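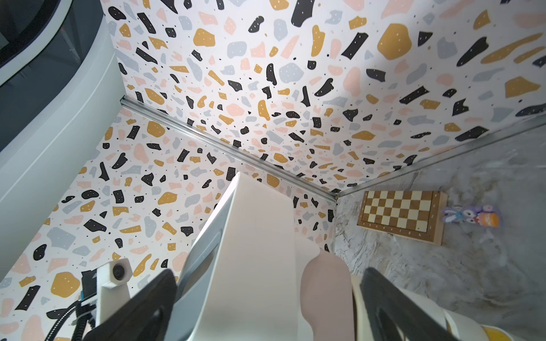
tessa_m87
Has anyone hung peel and stick wallpaper in a rental bathroom and gotten it off again without losing the paint? My lease says walls go back the way they were. I want a terrazzo print, white background with chips in black, mustard, pale pink and a light blue-gray, on two walls that meet in a corner. The landlord painted in flat white before I moved in and I don't know if there is primer under it. Budget is $70 for paper. 18 February 2021 is when I get the keys to the second bedroom, so I'd like the bathroom finished before then.

grout_and_about
Flat paint is the problem. It's porous and the adhesive grabs it. I did a hallway in Buvthorpe over flat paint and when I pulled it down it took strips off down to the drywall paper. Repainting cost more than the wallpaper did.

Ivan Antoniuk
I disagree that it's always the paint. Cheap paper has stronger glue than it needs. I used the Girkano removable in a half bath over flat and it came down clean after 18 months. Warm it with a hair dryer and pull down slowly, not out toward you.

grout_and_about
Half bath has no shower. Steam makes a difference.

Ivan Antoniuk
Fair. No shower in mine.

pelham_rd
For the corner, don't wrap a full sheet around it. Cut so you turn 1/2 inch onto the second wall, then start the next sheet right in the corner over that. With a busy random pattern like terrazzo you won't see the mismatch. Stripes are another story.

tessa_m87
There is a shower, with a fan that sort of works. The Rudska paper I was looking at says smooth walls only, wait 30 days after painting. Should be OK on the 30 days.

pelham_rd
Put up one test piece behind the door, leave it two weeks, pull it. If paint comes with it you only have a small patch to fix.

grout_and_about
Agree with the test piece. Still wouldn't do it.

tessa_m87
OK, ordering a sample. Will post in March when I know more.

Contact us | Forum rules | Copyright Yokoyama Home Boards | Back to top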